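Ticket: second hand rig – quote and budget line
Opened by: Nelly Rivadeneyra
Assigned: Chaminda Jayasinghe, Wilfredo Marquez
Status: open, waiting on purchasing
Opened August 23, 2018

Need to settle what we order for the glove station before the budget closes. Currently one sensor rig, right hand only. Urkitz want an answer on whether we take a second one. Table setup as it stands:
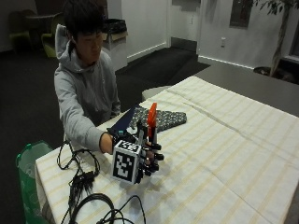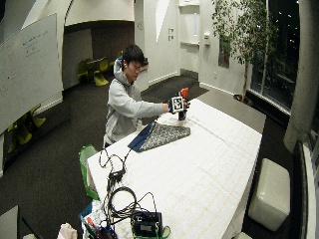
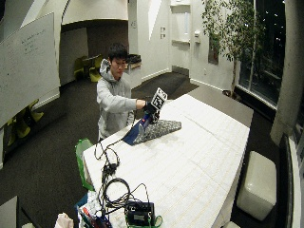
Right hand at work over the white tablecloth, black cables on the table in all three.

Is it cheaper to buy a second complete rig or a set of spare parts for the one we have?

Spare parts, by a long way, as long as we only ever run one station. A full rig only pays if two people record at the same time, and the current plan doesn't have that until May.

Log

Nelly – Vorov quote came in. Rig, cuff, cable set, marker cubes, all one line, no breakdown. Asked them to split it. Can't put a lump sum through purchasing, it just gets sent back.

Chaminda – don't forget the cables. The ones we've got are far too long for that table. If we re-order at least get the short version. Also want strain relief at the connector, two dropouts this month and both cleared when I reseated the plug. Not proven but I'd bet on it.

Wilfredo – dropouts could be the box not the cable. Swap test first please, before anyone spends money.

Chaminda – swap test done with the old box from the cupboard. Dropout again after 22 minutes. So not the box. Cable or plug.

Nelly – ok so cable goes on the list as a fault replacement, not as new kit. Different budget code, easier to get signed.

Deisy Llanos (purchasing) – I need 3 quotes for anything over 300 per item. You have one. The cables are under so those can go now on the card.

Nelly – ordered the cables. Short ones. Aguirre are also quoting for the full rig, chased them again this morning, no reply yet. Who else sells these?

Wilfredo – Memevico do a simliar one. Fingers are a diferent size though, so our calibration wouldn't carry over. Price in a day of work for that. Probably two if we have to redo the mounts.

Chaminda – two. I did it last time.

Nelly – put down two days. Markers – do we buy them or print them?

Chaminda – print. The ones on the props are just printed squares, costs us nothing but time. The cube for the back of the hand is different, needs to be properly square or the tracking wanders. Buy that. Buy a spare as well, they get knocked.

Osvaldo Barbieri – coming in late on this, sorry. Lead time? If it's a long one we should decide now, whatever the price. We've got 61 tasks left on the household list and one rig. If it breaks we stop completely.

Nelly – Vorov say five weeks for a whole rig, one week for finger links and cuffs. Aguirre unknown.

Osvaldo – then spares now, full rig in next year's request. Can we live with that?

Wilfredo – fine by me. Left hand or right for the second one? Has to be decided before the quote, they're not interchangeable.

Osvaldo – left. No point in two rights if we want two-handed tasks later on.

Chaminda – left means a second box and a second set of cables too. And a bigger power strip. Add it all now or it'll come back as "unforseen".

Nelly – added. Revised list:

Now, on the card: short cable set, strain relief clips.
Now, on the Vorov quote once it's split: finger links, spare cuff, two marker cubes.
Next year: left-hand rig, box, cables, power strip, two days for calibration if we go with Memevico.
Not buying: printed markers, new tablecloth, props (whatever people bring from home is ok, clear it with Chaminda first).

Deisy – spare cuff has no part number. Can't raise the order without it.

Nelly – asked Vorov. Also asked again for the split. Leaving this open until both come back.

Chaminda – cables arrived. Fitting them tomorrow before the first session, will log any dropouts on here.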